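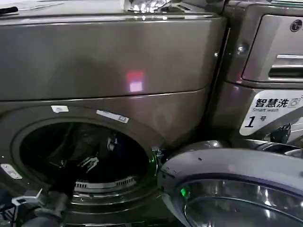 Washing machine with a dark metallic finish.

Home | Data | Docs | Changelog | Contact

# Jultdale Setlists

Jultdale Setlists is a hand-checked dataset of what pop acts played, in what order, on the nights they played it. It covers arena and theater shows, festival slots, TV appearances and the odd in-store set, and it is a joy to dig through if you're the kind of fan who wants to know when a ballad moved from the encore to the middle of the show. (We are very much that kind of fan!)

The project started as one long spreadsheet kept by Enikő Szilágyi during the first Skakier tour. Skakier changed the opening song almost every night, and the fan forums could never agree on what had been played where. Enikő began writing it down from the balcony. Other people started mailing in their own lists, the spreadsheet got slow, and now we have a repository.

## What's in it

Release 4 has complete setlists for 70 tours and residencies. Each show is one row in `shows.csv`, and each song performed is one row in `songs.csv`, joined on `show_id`.

`shows.csv`

| column | meaning |
|---|---|
| `show_id` | short text key, never reused |
| `act` | name on the ticket |
| `tour` | tour name, blank for one-offs |
| `venue` | venue name as it was at the time |
| `city` | city in English spelling |
| `slot` | headline, support, festival, tv, instore |
| `confidence` | a, b or c (see below) |

`songs.csv`

| column | meaning |
|---|---|
| `show_id` | matches `shows.csv` |
| `position` | 1 for the opener, counting up |
| `title` | title as released |
| `variant` | acoustic, medley, snippet, cover, or blank |
| `guest` | name of any guest performer |
| `encore` | 0 for main set, then 1, 2 and so on |

Medleys get one row per song, all sharing the same `position`. This annoys people who just want to count rows, and we're sorry, but it makes the guest spots so much easier to follow. If you want a plain count of numbers played, count distinct positions.

## Getting started

Everything is UTF-8 with commas and a header row, so it opens in pretty much anything. From the root of the repo:

```
python tools/check.py data/
python tools/show.py --act "Ortner" --tour "Trelow Nights"
```

The first command looks for broken keys and gaps in `position`. The second prints a set in readable form. Try it on the Ortner residency at Trelow Hall: 24 nights, and the same song closes all of them except the last, where it opens the show instead. Reading those sets in order is the most fun I've had with a terminal window.

## Confidence grades

- **a**: two or more full lists from people in the room, and they match
- **b**: one full list from someone in the room
- **c**: pieced together from clips, reviews and posts

A printed setlist taped to the stage counts as supporting evidence only. Acts skip songs and swap them at the last second, and we want what was played. Where a paper list and a full audience list disagree, the audience list wins and the difference goes in `notes/`.

## Things to watch for

Support acts are thin in the older tours. People used to arrive late or stay at the bar, and we have plenty of nights where the headliner is graded a and the opener is missing completely. A missing opener in our data does not mean there was no opener.

Festival slots are often cut short by weather or curfew. We list what was performed and don't try to guess at what was planned.

TV appearances are listed by taping where we know it. Some shows tape two songs and air one; both are in the file, and the one that didn't air has a line in `notes/`.

Snippets are a judgment call. If the singer hums a line between songs, we leave it out. If the band joins in, it's a snippet. There is a very long thread about the Skakier show where the bass player joined in and the drummer didn't (we put it in).

Titles that changed between the live debut and the album use the album title. The working title is in `aliases.csv`, which is a small file and one of my favorites, full of songs that spent a whole summer being called "New One" or "The Fast One."

## Sending us a setlist

Please do! Copy `templates/show.txt`, fill in what you know, and open a pull request or mail it to the list. Half a set is fine if you mark where you lost track. Tell us whether you were there, and if you were working from memory, how long afterward you wrote it down.

First-time contributors get their name in `THANKS.md`, which passed 50 names with this release. Leave a note if you'd like a nickname used.

We don't take audio, video or lyrics, and we don't list hotel names, travel plans or anything about where performers go after the show. Guests are listed only if they performed.

## What changed in release 4

- Added the full Trelow Nights run
- Split `encore` out from `variant`
- City names now use one spelling each
- Removed duplicate in-store sets from the first Skakier tour
- `check.py` no longer trips over apostrophes in titles

The next release is planned for September and should bring in the Ortner theater dates. Those sets are already in `incoming/` if you'd like to help match them up.

## License

The data is CC BY 4.0 and the scripts in `tools/` are MIT. Credit "Jultdale Setlists" with the release number, and if you make a chart or a playlist out of it, send it to the list. We love seeing those.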